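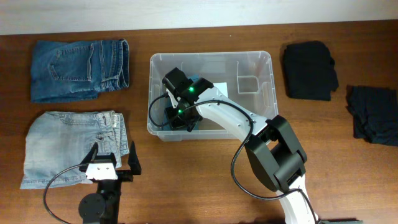 Clollbridge Road Allotments and Wellbeing Board > Food and Drink > Daily habits

Warm water and vinegar before breakfast – worth carrying on?

fennelgate
My sister-in-law got me on to a tablespoon of cider vinegar in a mug of warm water, first thing, before food. I have been doing it since the start of June. She swears by it for digestion and says it stops her wanting biscuits mid-morning. I have not noticed much either way, apart from a slightly sore throat on a couple of days. I'm 58, fairly active, no medication apart from hay fever tablets.

Is there any point carrying on, and if so how much do other people take? The bottle only says "add to drinks or dressings". I have got through one bottle and have to decide whether to buy another.

old_tom_p
Had a go last year and gave up. Sore throat, same as you, and I think it was too strong. I was using two tablespoons in half a mug, on the advice of a bloke at bowls.

Marram
I have taken it for four years. One teaspoon in a big glass, cold, with breakfast and not before it. I used to get a heavy, bloated feeling most mornings and I don't now. I can't prove it was the vinegar. I also stopped having two coffees on an empty stomach at the same time, so it could well be that.

fennelgate
A teaspoon is a lot less than I have been having. Do you bother with the cloudy sort?

Marram
Yes, but only out of habit. I get the Purow one from the farm shop at Clollby, 500 ml. I have had the clear supermarket kind when they were out and could not tell any difference in how I felt. The cloudy one tastes a bit rounder.

Katia Serra
I would stop while your throat is sore and see if it clears up. Vinegar is acid and a tablespoon every morning on its own is quite harsh. My dentist at Clolbridge asked me straight out whether I was drinking lemon or vinegar water, before I had said a word. She could see wear on the backs of my front teeth. I had been doing lemon for a couple of years.

What she told me was to have it with a meal if I had to have it at all, not to sip it over a long time, rinse with plain water after and leave the brushing for a while. I was brushing straight away, which she said was making it worse.

quillon
My grandmother had it every day until she was 91 and had all her own teeth. People get told off for everything these days.

Katia Serra
Glad to hear it about your grandmother. Mine are still worn.

quillon
I'm only saying it has been used for hundreds of years. It cleans the system out. You feel it working.

baytree_dn
What does "cleans the system out" mean, though? Your liver and kidneys do that already. I don't mind anyone drinking vinegar if they enjoy it, but I have never seen anyone say what is being cleaned out or where it goes.

quillon
You can feel it. I feel lighter on the days I have it. I don't need a paper to tell me how I feel.

baytree_dn
Fair enough, how you feel is up to you. The OP is asking whether to buy another bottle though, and "you can feel it" doesn't help much if she can't.

old_tom_p
Is it not meant to help with blood sugar? That was the bowls man's reason.

baytree_dn
There have been small studies on vinegar taken with starchy food, and some of them found a modest effect on blood sugar after the meal. That is a different thing from drinking it by itself at six in the morning. And anyone on tablets or insulin for diabetes should ask their pharmacist or GP first. Same goes for water tablets, as far as I know.

Hollin
Pharmacy dispenser here (not a pharmacist). Yes, ask. People never mention vinegar or herbal things when we go through their medicines because they count it as food. Hay fever tablets, I would not expect a problem, but it takes two minutes at the counter and you can ask about the throat while you are there.

fennelgate
Thanks, I will. I'm in Clolbridge tomorrow anyway.

pennyroyal7
Has anyone tried the tablets or the gummies? I can't stand the taste of the liquid and saw some on offer.

Marram
I tried gummies. Mine were mostly sugar when I read the back, and I was eating four or five at a go. I went off them.

Hollin
The tablets vary a lot in what is in them. If you do take one, have it with plenty of water and sitting up. I would not want one stuck on the way down.

pennyroyal7
Right, that has put me off both.

sedgewick_m
Slightly off to one side, but if the aim is to do something decent for your stomach in the morning, I would look at breakfast before vinegar. I had years of what I called a bad stomach. I was having white toast and jam at 7 and nothing else until lunch, then wondering why I was starving and eating biscuits at half ten. I changed to porridge with a spoon of ground linseed and a few prunes. Slow start, a bit windy for the first week or so, then fine.

If you are not used to fibre, build up gently and drink more with it.

fennelgate
That sounds a lot like me. I have toast and marmalade and the biscuits go from there.

old_tom_p
Prunes work. I will say no more.

quillon
Porridge is just stodge. I have the vinegar, then a proper walk, and nothing until noon.

sedgewick_m
If it suits you, fine. It would not suit me, I would have my head in the bread bin by ten. How long is the walk, out of interest?

quillon
Down to the lock and back. More than two miles. Every day, rain or not.

baytree_dn
I wonder if the walk is doing it, then. Two miles before lunch would make most people feel lighter.

quillon
Might be both.

baytree_dn
It might. I'd keep the walk if I had to pick.

Marram
For what it's worth, I think a lot of the good from any of these morning drinks is the water. I was not drinking anything except coffee before midday. A big glass of anything non-fizzy would have been an improvement.

Katia Serra
I ended up there as well. When I gave up the lemon I carried on with plain warm water because I liked having something to hold while the radio was on. I have it in the same mug. My stomach has not noticed any change and my dentist was happier at the last check-up.

jarek_l
Can I put in a word for the food side? My wife's family are from Bosnia and there is always something sour on the table – pickled peppers, cabbage, green tomatoes. We buy the Mujić jars when we can get them and make our own when the greenhouse does well. You get your vinegar, or the brine if they are the fermented kind, along with some vegetables and a meal around it. I find that a lot easier than drinking it.

pennyroyal7
Where do you get those round here?

jarek_l
The shop by the station in Clolbridge, bottom shelf at the back. They run out. Go easy if you are watching your salt, as some of them are quite salty.

old_tom_p
How do you do the green tomatoes? I always have a trug of them left over in autumn.

jarek_l
Cut them in half if they are big, pack them in a clean jar with garlic, dill and a bit of celery leaf. Ours are done in brine and it is my mother-in-law who measures the salt, so I won't guess at it on here. I will ask her and start a thread in Recipes.

old_tom_p
Please do.

fennelgate
Back from the chemist. She said the hay fever tablets are fine with it, but a sore throat that comes and goes with an acidic drink is a good enough reason to leave the drink alone, and to see the GP if it hangs on after that. She also asked if I get heartburn. I do, now and then, mostly at night, and I had not connected the two.

So I am not buying another bottle for drinking. I have an inch or so left in the old one and it can go on a salad. I have bought oats and prunes.

Hollin
Sounds sensible. If the heartburn carries on, mention that to the GP as well. Don't just keep buying the chalky tablets.

quillon
Shame, but each to their own. You might try the teaspoon one day when the throat has settled.

fennelgate
I might, with food. I'll tell my sister-in-law it was doctor's orders, near enough.

sedgewick_m
Soak the prunes overnight if they are the dry sort. Just cover them with water, and use the juice in the porridge as well.

fennelgate
How many is a few?

sedgewick_m
I have three. Old Tom may have other views.

old_tom_p
Five, but I have been at it longer.

jarek_l
Green tomatoes are now up in Recipes. She says to use the firm ones only, and not to tighten the lid right down for the first few days.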